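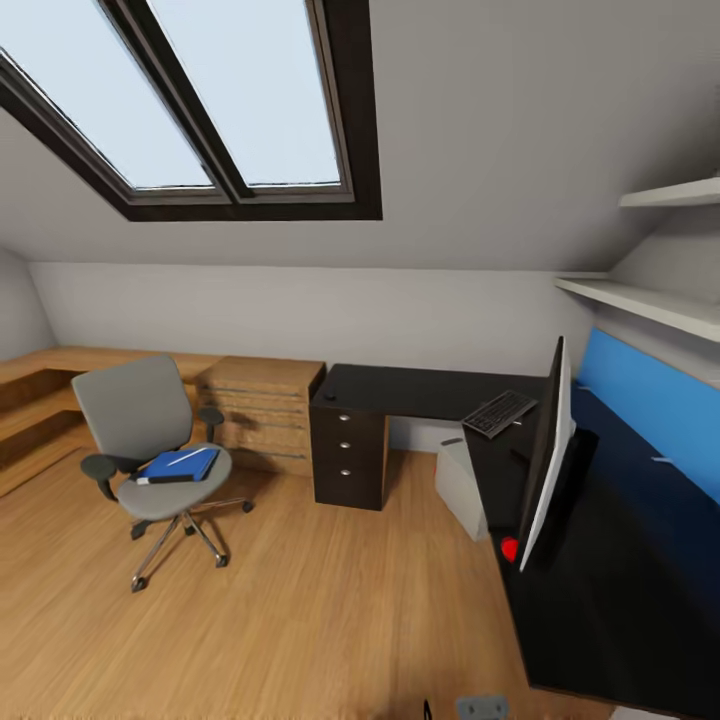 Dachraum mit Schreibtischstuhl, Kommode und zweigeteiltem Dachfenster (Visualisierung)

Hulitz fördert Ausbau von Dachgeschossen

Die Gemeinde Hulitz unterstützt den Ausbau ungenutzter Dachgeschosse ab September mit einem Zuschuss von 240 Euro je Quadratmeter neu geschaffener Wohnfläche. Gefördert werden höchstens 60 Quadratmeter pro Gebäude. Der Gemeinderat stimmte der Richtlinie mit 2 Gegenstimmen zu.

Antragsberechtigt sind Eigentümerinnen und Eigentümer von Wohngebäuden, die mindestens 20 Jahre alt sind. Der Antrag ist vor Baubeginn beim Bauamt einzureichen — bereits begonnene Vorhaben bleiben ausgeschlossen. Auskünfte erteilt Florian Koller, Bauamt, Zimmer 2.

Weitere Meldungen
Sperrung der Ederbrücke verlängert
Neue Öffnungszeiten im Bürgerbüro
Grüngutannahme: Termine im Herbst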